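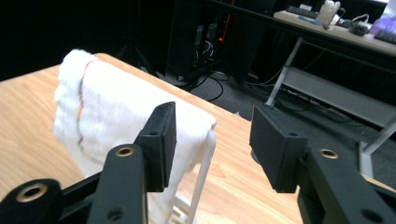 5. First recordings with the hand-held gripper

This section covers the towel task on the Elley gripper, built from the Cuervo plans. It assumes the finger links are assembled and the camera is fixed to the body. If you have not yet pressed in the brass rings, go back to section 4.

5.1 Checking the fingers

1. Squeeze the trigger slowly through its full travel. Both fingers should move together and meet in the middle.

2. Look at the pads from the front. If one sits higher than the other, slacken its screws, line it up and tighten again.

3. Open the fingers fully and measure the gap between the pads. It should be 90 mm. A gap of up to 4 mm less will do.

Caution: do not oil the ringed joints. Oil creeps along the links and gets on to the pads, and from there on to the cloth.

5.2 Setting out the rack and towel

1. Stand the small plastic rack on a bare wooden table, well back from the edge. Clear cups and tools out of the way.

2. Fold the towel once and hang it over the top bar. A white towel on a white rack is fine, but lock the exposure first (see Ritholm settings, page 10).

3. Hold the gripper level with the towel, fingers open, and check that both pads show in the preview.

4. Bring the pads up on either side of the hanging cloth, close gently and lift. Put the towel down flat beside the rack - do not drop it.
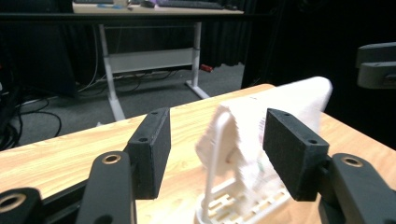
5. Hang the towel back by hand and repeat. Vary the fold a little each time.

Note: fast wrist movements blur the cloth. A few blurred pictures do no harm, but if most of a run is blurred, record it again more slowly.

5.3 Saving the run

Press the side button to stop, then wait for the light to go out before unplugging. Runs are saved in the Telura folder under the next free number. Error 323 means the card is full.

Section revised May 8, 2026, by Somkiat Noiphan.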